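Writing the supporting statement for a public board application

Updated Fri 11 November

If you have found a seat on a public board that you like the look of (a harbour authority, a health body, one of those advisory panels that most people only hear about when something has gone wrong), then sooner or later you will meet the box on the form marked "supporting statement". I have written a good many of these, got nowhere with several, and later spent five years on the other side of the table sifting them for the Pelisen Water Board, and I still remember how I felt looking at that box the first time. I made a pot of tea and cleaned the oven.

So let me take you through how I do it now. It's slow, but it can be done over a few evenings.

Before you begin

Print the candidate pack. I know, I know, but do print it, or at least the pages with the role description and the person specification. The pack for the last post I went for ran to 94 pages, and most of that was the annual report bound in at the back, so you needn't feel you must read every line in one sitting. What you want on the table in front of you is:

The role description
The essential criteria
The desirable criteria, if there are any
The word limit
The closing date and time (many close at noon, and people are caught by this every single round)
The note on conflicts of interest

Take a highlighter to the essential criteria and read them aloud. They're often written in rather padded language, and hearing them helps you find the plain question underneath. "Ability to provide constructive challenge in a board setting" means, can you disagree with a roomful of people and still be welcome at the next meeting? Write your plain version in the margin next to each one.

Step 1: Gather your examples

Take a fresh sheet for each criterion and put down anything from your working or unpaid life that might fit. Don't judge yet. School governor, allotment society, the year you ran the wages because the person who did it left, the time you told a manager that the figures didn't add up. All of it may go in. When I was drafting for the Trurnomley Harbour Trust I was sure I had nothing at all to say under "financial oversight", and then remembered I had sat on a pension scheme's audit group for three years. It had been so dull that I had put it clean out of my mind!

Leave the sheets somewhere you'll pass them and add to them for two or three days. Things come back to you on the bus.

Step 2: Choose one strong example for each criterion

This is the hard part, and the part where I see most people go wrong. You will be tempted to mention everything. A panel member reading a pile of applications after supper can't do much with "I have extensive experience of governance across a range of sectors", and neither can I. What can be scored is a thing you did, with a beginning and an end.

For each example, jot down four short notes:

What was going on
What you in particular had to do
What you did
What came of it

Keep the first one very brief. Delia Mihăilă, who chaired the panel when I started sifting, used to put a pencil line in the margin at the point where the applicant first appeared in their own story, and you would be surprised how often that line was two thirds of the way down the page.

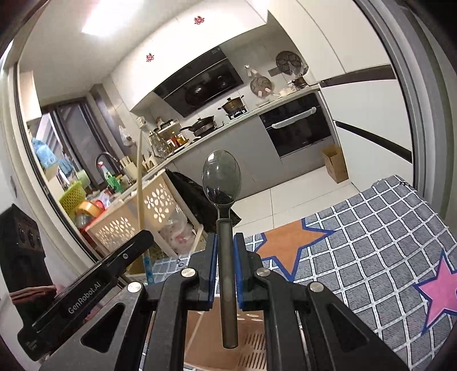
A good example also shows the panel something of the organisation you were in, without your having to stop and explain it. If you write that you asked for the risk register to come to every meeting and that the chief executive didn't care for the idea, I already know a fair bit about that board, how it was run and how much you were able to shift it. It's a bit like the bowl of that metal spoon, which is a small thing and still has the room reflected in it. So pick the example with some surroundings to it, even if it's smaller than the grand one you had in mind, and let a detail or two do the work. One refused budget, properly told, is worth more to me than a whole paragraph about strategy.

Step 3: Write the first draft, and write it too long

Set the word limit to one side for now and simply write. Use the criteria as headings unless the form tells you otherwise. Some applicants worry that headings look clumsy, but I have never met a sifter who minded them, and I have met plenty who were grateful.

Begin each section with a sentence that answers the criterion straight off. Something like:

"I have overseen budgets as a board member for six years, first at a housing charity and then at a further education college."

Then go into your example. Write "I", even if it makes you squirm. Those of us brought up not to show off will write "we" all the way down the page, and the poor sifter has no way of telling whether you led the thing or made the sandwiches.

A word about the opening paragraph, too. Many people use it to say how delighted they are to apply, and a line of that does no harm, but the space is better spent on why this body and why now. Read its last two sets of published minutes and mention something real from them. For the harbour post I wrote about the dredging contract, which had come up again and again since August, and I was asked about it at interview for a good ten minutes.

Step 4: Cut it down

Suppose the limit is 1,000 words. Go under it a little, and do check whether headings are included, as forms differ and the online ones can chop you off without telling you. You don't have to fill the space, mind. One of the best statements I ever scored came in at 588 words and I could have recited parts of it by the end of the week.

Things that can nearly always go:

Your views on public service in general
Anything that is already in the CV
Adverbs in front of "managed" and "delivered"
Quotations from famous people
The sentence where you say you are a people person

If you're still over, look at your longest example and take out the background. I had a draft once that stood at 841 words for a limit well below that, and nearly all of the extra turned out to be me explaining how a merger worked. 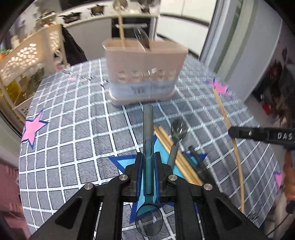 A see-through teal spoon above a grey tablecloth with a white grid and stars in pink and blue.

Step 5: Look after the conflicts of interest form

Please don't leave this until the last evening. It's a separate form as a rule, and it asks about shareholdings, jobs, other boards, close family, and usually any political activity over the past few years. Declaring something seldom rules you out. Most of what people declare can be handled perfectly well by leaving the room for one item on the agenda. What does cause trouble is the panel finding it for themselves.

If you're in two minds about whether a thing counts, ring the contact named in the pack and ask. I rang up about my brother-in-law's haulage firm, was told to put it down in a single line, and it was dealt with at interview in less time than it took to pour the water.

While you're at it, check the time commitment and the pay against the rest of your life. Days a month on paper tend to leave out the reading, and board papers are long. Ask your employer early if you have one.

Step 6: Have it read by two people

Choose one who knows your work and one who doesn't. The first will spot what you have left out (mine, Dorin Dumitrescu, rang me up quite cross that I hadn't mentioned the tribunal case). The second will spot what can't be followed. Give them the criteria along with the draft and ask them to score each section out of seven, then keep quiet while they explain the low ones. It stings a little. Have a biscuit ready.

Step 7: Send it

Paste the final text into the form from a plain text file, so that stray bullets and curly quotation marks don't come out as gibberish. Read it through once more on the screen where the panel will see it. Save a copy of everything, including the advert, which may be taken down the minute the post closes and which you will badly want if you're called for interview.

Then send it the day before the deadline and put the confirmation email somewhere safe.

If you aren't shortlisted

Write and ask for feedback. You may only get a line or two, but even "criterion three was less well evidenced" tells you which sheet of paper to go back to. Keep your sheets from Step 1 in a folder, too. The criteria for these posts are much alike from one body to the next, and your second statement will take you half as long as the first. My own folder is now held shut with an elastic band and has tea on most of it.

Next in this series: preparing for the panel interview, including what to do with the presentation they spring on you.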